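November, sim bench, drawer-opening policy

Picking up from the branch where Tazi got the new grasp scorer. The old one ranked handles by distance to the current wrist pose and nothing else, so with two handles on one section it kept flipping between them. The new one adds handle length and approach angle. Config is in the Clarkar repo under the drawer task, and the weights are the ones I left in the readme.

Ran 900 episodes overnight on the Fimberg kitchen set with textures and handle colors randomized. 89 ended in a planner timeout. I went through the logs for those this morning and most have the same pattern: right arm gets to pregrasp, then the IK solver returns a solution with the elbow on the wrong side and the trajectory check throws it out. It retries from the same seed every time, so it never gets anywhere.
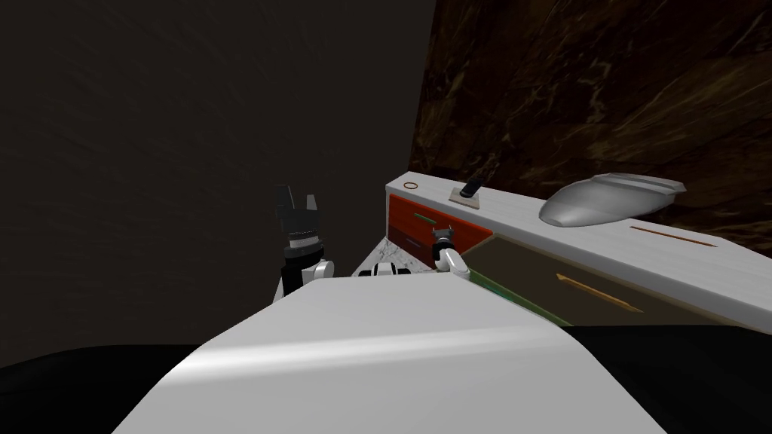 Changed the retry to draw a fresh seed after each rejected solution, up to 20 tries. Left arm is held at its parked pose for now. It isn't used in this task and I don't want it showing up in the collision cost while I'm looking at the right side.

Second problem is in the head view. The robot's own body covers a good part of the lower image, and Osivel's segmentation sometimes labels the white shell as cabinet. The light drawer borders don't help. I put in a self-mask rendered from the joint states before the image goes to the detector. It costs a little time per step but the false cabinet boxes are gone in the episodes I replayed.

Still to do: rerun the same 900 seeds with both changes, then raise the step limit to 3000 for the timeouts only and see if any are just slow. Gripper close threshold is still hardcoded, needs to move to the config. Don't merge the mask branch until the rerun is in.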